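"In summer I sleep on straw" - a talk with Bronisława Piątek

Bronisława Piątek moved to Drostthorpe eight years before I met her, and she still speaks about her first summer there with a small shake of the head. The bedroom was under the roof and the mattress was thick and soft. "I was lying like a bread in the oven," she says. "Every night I turned the pillow, and after ten minutes I turned it again."

Today she sells woven sleeping mats from a small shop in Trovthorpe, which carries the name of the former owner, Urbańczyk. She did not change the sign. It would have cost money, she explains, and the customers knew where to find it.

I asked her first how a person comes to straw. She answered that it was her aunt, who had kept such a mat on the bed from the end of spring and rolled it up again in autumn. "As a child I did not like it. It made lines on my cheek. But when I was hot in my own flat I remembered those lines, and I thought, well, better lines than no sleep."

The first mat she bought was too short and smelled strongly of grass. She hung it over the balcony for four days, and then the smell was only a little one. The second she ordered from Cinby, a small supplier with which she still works. They send her mats in January, when hardly anyone wants to buy them, and she has to store them until the warm weather.

How many has she sold? For this she opened a notebook. "2,695," she read, and closed it again. She seemed a little surprised by the number herself.

Most customers ask the same thing, whether it is not too hard. Bronisława does not try to persuade them. She lets them lie down in the shop, with shoes off, and goes to make tea. "If they are quiet when I come back, it is a good sign. If they are already standing, I sell them a nice cushion."

She has clear opinions about what goes under a mat. A very soft mattress is no good, in her view, as the straw bends with the body and begins to break in the middle. A firm base is better, and a wide platform is best of all. On a wide one she prefers two mats to one big one. Two are easier to carry and easier to wipe, and if tea is spilled, only one has to go outside.

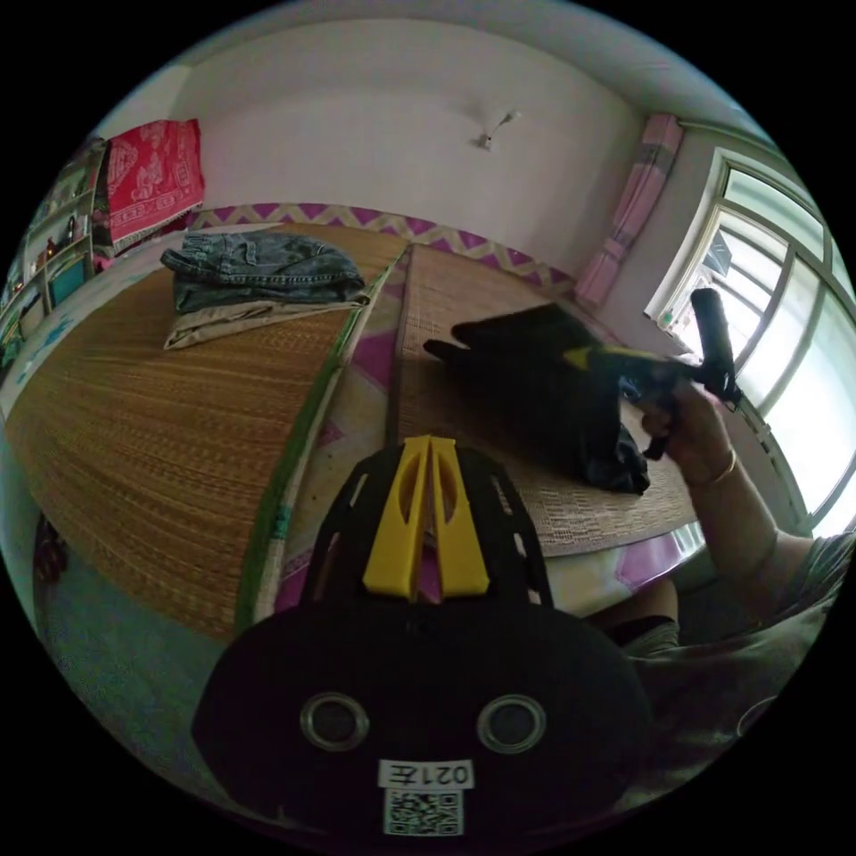
"And they do not have to be sisters," she added. She has seen people search for weeks for a second mat of exactly the same colour, although straw changes its colour in the sun anyway. What she does look at is the front edge, because there people sit down to put on their socks. Every few weeks she turns her own mats, so that a different side gets the knees and the heels.

For cleaning she uses a cloth, well wrung out, and always goes along the weave. She never puts a mat in the bath. A customer did this once and came back to the shop with something that she describes as "a very big wet breakfast cereal". After wiping, the mat should stand on its edge by an open window until evening.

I wanted to know if she sleeps on straw in winter also. She laughed at me. In winter she has flannel, two blankets and a hot water bottle, and the mats stay rolled behind the wardrobe with a cotton sheet around them. She ties the rolls with soft ribbon, as string cuts the edges.

Before I left she made me try one. I lay for ten minutes, perhaps a little more, and I had the lines on my arm until the bus stop.

Category: Home & Sleep | Conversations
Posted 6/23/20 | Contact us | All rights reserved | Back to top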